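Re: [vosby-racing] Formula class, weekend entries

Hi all, typing this between heats so sorry for the mess.

Yes the Goda round is on. Yes the grid is full again, 19 karts in the juniors and a reserve list behind that. More on tires below.
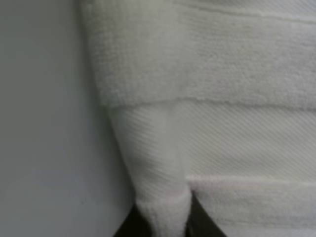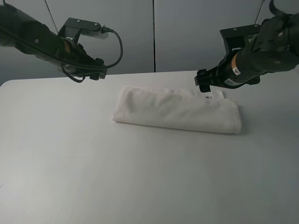 Folded white towel, close up and from further back.

Sadao Nagano wrote:
> Can someone confirm the tire rule for Goda? Last I heard we were
> going to the harder Clima compound for the whole season, but the
> entry form still says Uddin. I have two sets of the Uddins and
> would rather not buy again before October. Also is the final
> still 200 points for a win?

Sadao, run the Uddins. Form is right. The Clima switch got pushed to the round after, they could'nt get enough sets in time. One set per driver for qualifying and both heats, marked at scrutineering. Wets are free choice as before.

Points, yes, 200 for the final. Heats unchanged. Pole gets you nothing but a nice view into turn one.

Other stuff:

Transponders. Check yours is charged the night before. Number 83 dropped off the timing twice last round and we had to do his laps off the video, took forever.

Noise. Track has had complaints again. No engines before 8:30, not even "just to warm it up". They will send you home.

Budget. We are 3,000 short on the trailer and I don't want to put entry fees up mid season. If your company wants a sticker on the side of it, talk to me.

Gates open 7, briefing 8 sharp, miss it and your starting from the back. Same as last year.

Got to go, they're calling the seniors. Will send the heat draw tonight if the wifi holds up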